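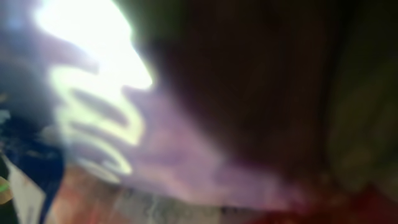

3.2 What stays on the table

Clearing a table is a task on which every household considers itself expert. We asked 86 of them to keep a diary for 10 weeks, and collected 369 usable entries, along with one shopping list and a complaint about the diary.

Plates and cups gave us little to argue over. They have a home and mostly get there by evening. Snack wrappers were harder. Oyewole and Teoh, who coded the entries separately, agreed on nearly everything except when a wrapper becomes trash. Oyewole held that it does so once it is crumpled. Teoh wanted proof that it was empty, and we adopted her rule after a long lunch.

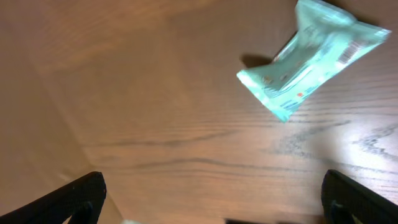
Under that rule a crumpled packet is coded "undecided" until someone picks it up and checks. Diarists were in no hurry to do this. Several wiped the wood on either side of a packet and recorded the table as clean, an entry we have let stand. Figure 2 shows a packet of the kind at issue, pale green and well creased, on a wooden tabletop.

Figure 2. Snack packet, coded "undecided."

Setiawan's earlier scheme had no such category and filed wrappers under "other," together with batteries and mail.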